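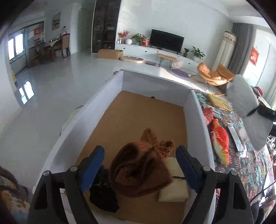

**pluda_attic** wrote:
Take the knits out of the box before you do anything else. Hats go in the dresser. A box with hard sides is for things that can't be folded.

**Jolien Wuyts** wrote:
I don't have dresser space, that's why I'm asking. I have 2 boxes and one table to sort on, and everything has to be off the table by June. My plan was hats and other soft things in the long box, toys in the short one.

**huanca42** wrote:
Disagree with pluda. Hats are fine in a box. Put them at the bottom with nothing heavy on top – the ears on an animal hat bend if you stack things on them. Plush can go in the same box.

**pluda_attic** wrote:
They bend in a box no matter what. I have a hat from Watomance that never got its shape back.

**Clalletti** wrote:
What are you doing with the tablecloth? If it's woven, roll it. Don't fold it.

**Jolien Wuyts** wrote:
The cloth stays on the table. It's thick and I like the bird on it, so I'm sorting on top of it. I'm going one group at a time, soft things first. 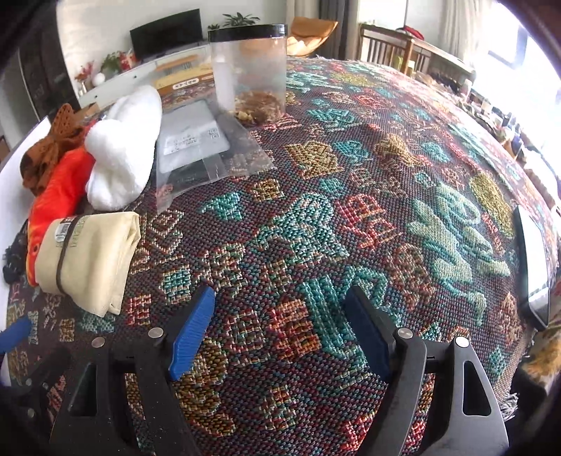
Anything with a band around it stays folded the way it is. I'm leaving labels on too, until I know what I'm keeping.

**huanca42** wrote:
Bands leave a crease if they stay on all winter. I'd take them off.

**Clalletti** wrote:
A crease comes out with steam. Leave them on until you're done sorting.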